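Branwood bought six of the Prirkico hand-held grippers for the packing room, and Tisside, who handle our maintenance contract, asked me to write up how they've gone down. I've had one on my bench for five weeks. My score is at the bottom, and it's lower than the one on the sales sheet.

The idea is simple enough. You hold the thing like a watering can, do your normal job through its two fingers, and it records what you did so that a robot arm can be taught the same job later. The rep called it "capturing expertise". Ziad Azar, sixteen years on the bench, called it training his own replacement, and the rep didn't have much to say back.

As a tool it's decent. The finger pads are plain black blocks with the edges rounded off, and I haven't chipped one yet. They open wide enough for most of our cartons. The trigger is stiff, though, and by four in the afternoon my wrist knows about it.

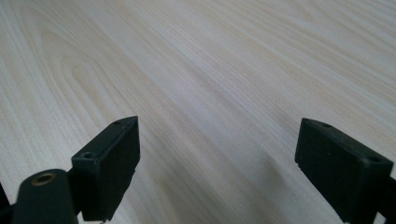 *Page last changed: Thursday, 16:05*

Pale wood grain, black pads with nothing between them. Most of my sessions start like that, fingers open over the table, and then you pick and place the same part until the software is happy. It's slower than using your hands, a lot slower, and our targets weren't lowered to allow for it until Ro-un Lim took it up with the office.

She also asked who owns the recordings. The answer so far is "the project", and I'd want that in writing before anyone else signs up.

Management say no jobs will go. Maybe so. The Lam site was told the same about its labelling line, and the agency staff there weren't asked back in October. I'd believe it more if there was a training place on offer for looking after the arms when they arrive.

Build: 4 out of 5. Comfort: 2. What it does for the people holding it: I'll leave that blank until the office replies to Ro-un.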